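6. Self-reported lint and the limits of housekeeping memory

The Saltham survey asked 700 households to say how much lint they live with. People turn out to be willing to answer this, at length, and to disagree with whoever they share a sofa with. In households where two adults returned separate forms, the two accounts of the same rooms were often hard to reconcile. One partner would describe a home under steady siege from fluff, and the other would tick "none noticed" for every room, including the bedroom. We had expected some spread. We had not expected the written remarks, several of which were addressed to the other respondent.

Part of the trouble is that lint is judged against whatever it lands on. A cream carpet hides a good deal of pale fiber and is rated clean; a dark coat thrown over a chair in the same room is rated a disgrace. On matte, slightly fuzzy surfaces the contrast is at its least forgiving, and even a few specks will register (Figure 2). Respondents with dark upholstery reported more lint in every season, and also reported cleaning more, which did not seem to console them.
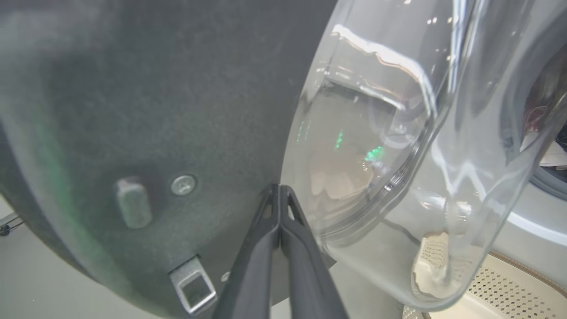

Figure 2. Light specks of lint or dust on a dark gray, felt-textured surface.

We tried to correct for surface color using the Cesetti contrast scale, in which the respondent holds a printed card against the furniture and picks the closest shade. The scale was developed for curtains and behaves well on curtains. On sofas it picked up the color of the throw more often than the color of the sofa, and in some homes the card itself came back with lint on it. We kept the corrected scores in the main model because the uncorrected ones were worse, and readers should take that recommendation for what it is.

The second difficulty is vocabulary. "Lint," "dust," "fluff," and "hair" were offered as separate categories in the first version of the form, with short definitions that we were rather proud of. Pilot respondents ignored the definitions and sorted by blame. Hair belonged to the dog. Dust came in from the street. Lint was the fault of a particular sweater or blanket, frequently one received as a gift. In the final version the categories were merged, at some cost to our pride and a small gain in completed forms. The Ogola panel, which used the older wording, is therefore analyzed on its own, and we resist comparing the two except where the gap is too large to be a matter of naming.

Laundry habits explain less of the variation than we hoped. Households that washed dark and light items separately did report less visible lint on clothing, but they also reported less of nearly everything we asked about, including noise from neighbors, and we suspect a general contentment – or a general disinclination to complain on paper. Filter cleaning was the item we had the highest hopes for and got the least from. A large share of respondents left it blank, and others wrote that their machine had no filter, a claim we had no means of checking from a desk. We are slow to call this neglect. On one front loader the service cover is a faint circle low on the right side of the front panel, nearly the same white as the panel around it and noticeable mainly by its outline, while a blue-and-white energy label holds the lower left. A question that begins "When did you last open..." assumes a door that the respondent may have taken for styling.
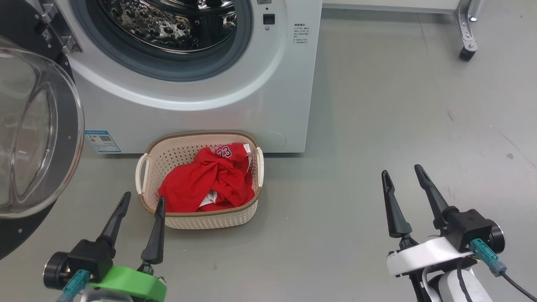
Blankets deserve their own paragraph, having generated more free-text comment than any other item. The Flosero wear diary asked participants to record each use of one chosen blanket through December, when blankets work hardest and diarists least. Entries were full in the opening days and thinned toward the holidays, after which several diaries resumed in a different handwriting. Shedding was described in terms of where the fibers ended up, usually black trousers, and hardly ever in terms of the blanket, which remained in good standing throughout. Washing was recorded less often than one might wish. A machine with a dimpled steel drum and a thick gray door seal stands ready in many homes, but the diaries suggest that a blanket has to be spilled on before it makes the trip. Those who did wash theirs tended to rate it as shedding more afterward, possibly because they had started looking.

We draw a modest conclusion for survey design. Asking how much lint there is yields an account of the furniture, the household, and the state of relations within it. Asking what was last removed from a named garment, and by what means, gave answers that were shorter and agreed better between partners. The lint roller, at least, is an object both parties admit to owning.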